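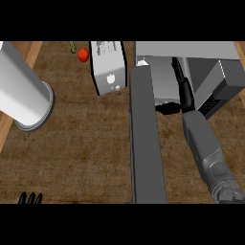 Countertop oil finish, June, continuing

Panels are the offcuts from the Grirnthorpe kitchen job, all cut from the same length so the grain is comparable. Surface taken to 150 grit on the first set and 220 on the second. Both sets wiped with a damp cloth, left overnight, then knocked back by hand with the last grit used.

Finish is the Ivham hardening oil from the open can. The can was half full and had a skin on it. Skin removed, remainder strained through a paint filter. Batch 341 on the label. The unopened can is a later batch and should be kept out of this until the set is done.

First coat

Applied with a lint-free pad, left 20 minutes, wiped off. The 150 grit set took up visibly more oil and went darker, mostly on the end grain. Weights before and after are on the sheet taped inside the cabinet door. Heaviest panel was 1,763 g bare. The bench scale drifts by 2 g if the door is open, so weigh with it shut and re-zero each time.

Room was at 19 C in the morning and 23 C by 3 pm. Humidity logger had a flat battery, replaced, so no reading for the first coat. Mark that column blank. Do not fill it in from the weather station.

Second coat

Went on after 24 hours. Thinner, less uptake on both sets. Two panels in the 220 set stayed tacky near one edge the next morning. Same two panels were stacked nearest the wall with less air gap. Moved everything onto the wire rack and they caught up by the evening. Treating this as an airflow problem for now. If it shows up again on the rack, look at the strained oil.

Water test

Drops placed with the 1 ml syringe, five positions per panel, covered with a watch glass. Checked at 10 minutes, 1 hour, 4 hours.

10 minutes: no mark on any oiled panel. Bare control already raised.
1 hour: faint ring on three of the 150 set. None on the 220.
4 hours: rings on all of the 150 set, light ring on one of the 220. All of them fainter after drying overnight, control still rough to the fingernail.

Repeated with vinegar and with cold black tea. Vinegar results follow the water. Tea leaves a stain on the 150 set that does not come out with soap. On the 220 set it lifts with soap and a soft brush, leaving a slight dull patch.

Abrasion

Ran 200 strokes with the green pad under the 1 kg block. Dulling on both sets, no bare wood showing. A third coat on the worn area blended in on the 220 set. On the 150 set the repair is darker than the surround and can be seen from across the bench.

Comparison oil

The Jorach sample came without a data sheet. Asked for one. It smells strongly of solvent and should not go on anything until the sheet arrives. Left sealed in the metal cabinet, top shelf.

Open points

Recommend 220 for the counters unless the end grain test says otherwise. End grain pieces still to be cut, six per set.
Undersides have had one coat only. Check for cupping against the straightedge after a week and write down the gap at center.
Oily rags go flat on the rail outside, then into the water tin. One was found balled up under the bench.
Order more watch glasses and 220 discs.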